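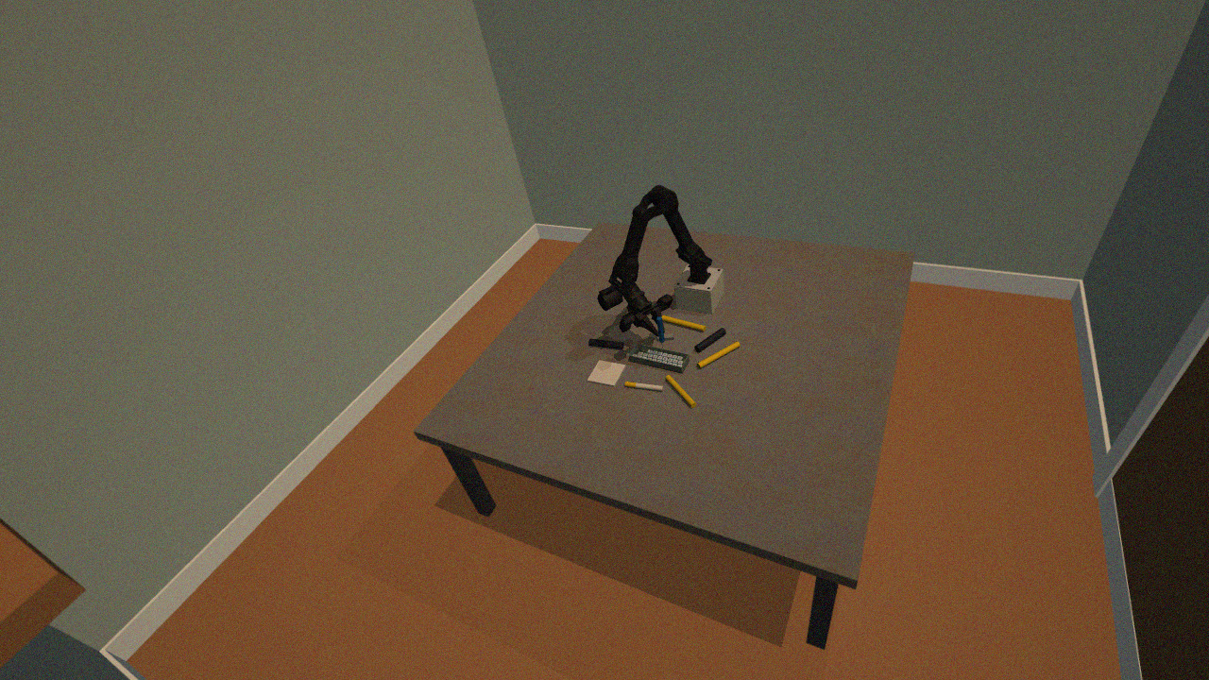 Wen-hsiung Kuo asks under my last post whether a ship waiting outside port limits needs permission from anybody, given that it isn't calling at the port. Longer answer than fits in one reply, so a thread.

1/ Start with where the anchor goes down. Inside port limits, the harbor master assigns the berth or anchorage and the agent has the paperwork. Outside port limits but within 12 nautical miles, the ship is in the territorial sea of the coastal state.

2/ Innocent passage covers movement through the territorial sea. It has to be continuous and expeditious. Stopping and anchoring are included only if incidental to ordinary navigation, or needed because of force majeure or distress, or to help someone else in danger.

3/ Waiting for orders is none of those. A tanker that drops anchor for 39 days because the charterer hasn't named a discharge port is not in passage by any reading I have seen argued with success.

4/ Whether that is an offense depends on national law. Some states require written notice before arrival, some require a permit, some require both and charge by gross tonnage. A few have no rule until the ship starts a transfer.

5/ Case from my own desk, details trimmed. Bulk carrier Horkar, in ballast, anchored in the territorial sea. Master had an email from the agent, Tedex, saying "anchorage OK." He treated it as clearance.

6/ It was not clearance. Tedex had asked the port for a waiting position, and the port had no objection because the position was outside its limits. The permit came from a different office, and no application had been filed there.

7/ Patrol boat came alongside at 0340. Boarding team asked for the permit, the crew list, the last port clearance and the log. Master produced three of the four. Vessel detained pending inquiry, master and chief mate taken ashore for statements.

8/ Wen-hsiung Cheung asks if the owner could have gone after the agent. Possibly. The agency terms capped liability at the agency fee for that call, so the claim was worth less than the letter before action.

9/ P&I cover is a separate question. Fines for an innocent breach may be recoverable, often at the club's discretion. Loss of hire during detention usually isn't a P&I matter at all. Read the rule book for the year in question. Wordings move.

10/ Charter party next. If the charterer ordered the ship to wait at that position, owners will look for an indemnity. If the order said "wait off" and the master picked the spot, expect an argument. In Horkar the order said "drift or anchor, master's option."

11/ Note "drift." Drifting inside 12 miles has the same problem as anchoring. It isn't continuous and expeditious either. AIS status set to "under way using engine" with 0.3 knots over ground for nine hours convinces no inspector.

12/ On positions: check the baseline before measuring. The 12 miles run from the baseline, and where straight baselines are drawn between headlands or islands the limit can be well seaward of what you get by measuring off the beach.

13/ Annelore Ruppert sent me a plot from another case, the Venomach. Master measured from the nearest coast and got a comfortable margin. Measured from the published baseline he was 1,611 meters inside. The anchor position was in his own log, so there was nothing to dispute.

14/ What I ask operators to put in standing orders:
Permit number in the bridge file before anchoring, not after.
Name of the issuing office, spelled out.
Position on the permit compared with position on the chart, both initialed.
Time of expiry in local and UTC.

15/ An agent's email is evidence that an agent sent an email. Ask for the scan. If the scan is in a language no one on board reads, ask for a translation and keep both.

16/ Correction to 7: Chin-lung Tseng points out that the log was an electronic record book and the team took a copy, so "produced" is generous. Noted.

17/ Next thread is on ship-to-ship transfers outside port limits. Different permits, usually a different office, and the notice period is longer. Probably in September.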